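Clisivcombe Community Workshop
Minutes of the monthly meeting, Wednesday, October 1, 2025, back room, Groltosby Street

Minutes of the previous meeting were approved with one correction: the storage fee is 72 dollars, as printed on the notice.

1. Shelving. The Claren shelves are up along the north wall. Two brackets were missing from the delivery and replacements are on order. Heavy items stay on the bottom shelf until they come. The invoice, 900 dollars, was passed for payment.

2. Mixed bins. The gray bins still hold small things that have no set place - gloves, blocks, slim containers, odd colored pieces. It was agreed that each bin will be emptied and sorted before the November meeting. Work gloves go back to the hooks by the door. Single gloves will be kept for one month and then thrown out. 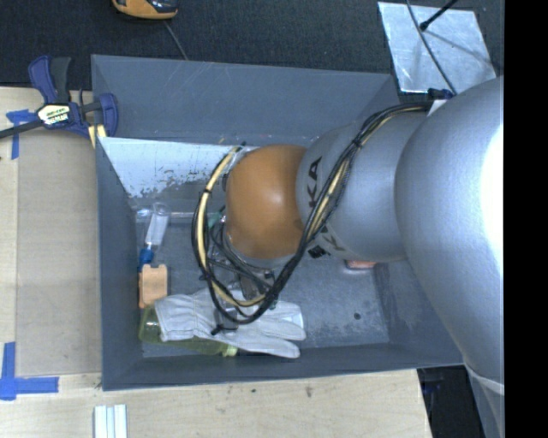 Guo asked whether the small containers should be labeled before they go on the shelves, as the unmarked ones only end up back in a bin. Agreed. Labels to be written in marker on masking tape - the printed ones peel off.

A suggestion to buy bins with lids was discussed and left for now. Scratched bins will stay in use. Any that are split should be put by the rear exit.

3. Budget. The balance stands at 2552 dollars after the shelving. Tape, markers and hooks may be bought up to 62 dollars without coming back to the meeting.

4. Other business. The side door sticks again and will be planed. The key for the paint cupboard has not been returned.

Next meeting in November, same room. Bring any gloves you have at home.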